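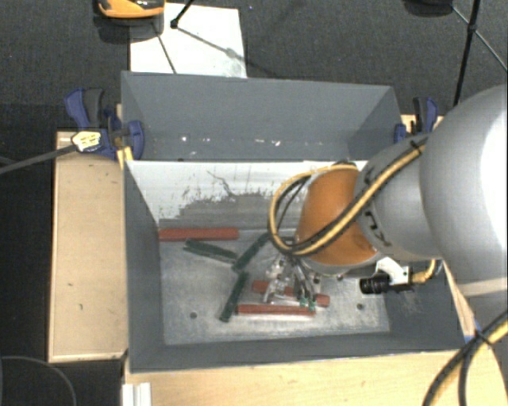 Figure 1. Bin-picking cell at the Hudley laboratory, arm in the picking position over the test bin.

Progress Report to the Plonuvbridge Manufacturing Fund
Good Practice for Shared Robot Cells, second reporting period

1. Purpose of the period

The grant supports the drafting and trial of a working code for small robot cells used by more than one team. During the period the project moved from collecting existing site rules to testing a single draft in daily use. The draft was adopted at Hudley in March and has governed all bin-picking work there from that point. The partner site at Ulloa received the same text and will begin its own trial in the next period.

2. Work completed

The draft now has 70 clauses, grouped under access, workholding, cables, tooling, and records. A total of 524 log entries were reviewed against it. Most entries were routine. Those that were not fell largely under workholding and cables, and these two sections have been rewritten.

Workholding. The earlier text asked only that the bin be "secure." The revised clause requires the bin to be clamped on opposite sides, with clamp handles kept clear of the planned arm path and checked by hand at the start of each shift. Clamps of the kind shown in Figure 1 are acceptable under the clause. Any clamp that has been moved must be recorded before the arm is enabled.

Cables. Cable bundles carried along the arm must be tied, and the free loop near the wrist must be checked through the full range of motion at reduced speed. The trial group asked for a fixed maximum loop size. We have not included one — the right figure depends on the arm and the tool, and a single number would be wrong for many sites.

Bin condition. Worn panels and scratched floors are allowed, provided that the condition is noted and the bin is not exchanged in the middle of a test series. Operators had been replacing bins for appearance alone, which made results hard to compare.

3. Training

Two sessions were held for new operators, using material prepared by Stiteck under its existing contract. Gun-woo Choo led both sessions and has since revised the chapter on handover between teams. Attendance records are held at Hudley.

4. Matters outstanding

Three items remain open: the wording on who may release a stopped cell, the retention period for logs, and the treatment of camera mounts that are adjusted during a series. On the last point, the current draft requires a new calibration after any adjustment. Ulloa has asked that small changes be exempt, and a reply is in preparation.

5. Next period

The project will support the Ulloa trial, settle the open items, and send the Fund a revised draft for comment. Spending is within the approved budget and no change to the grant terms is requested.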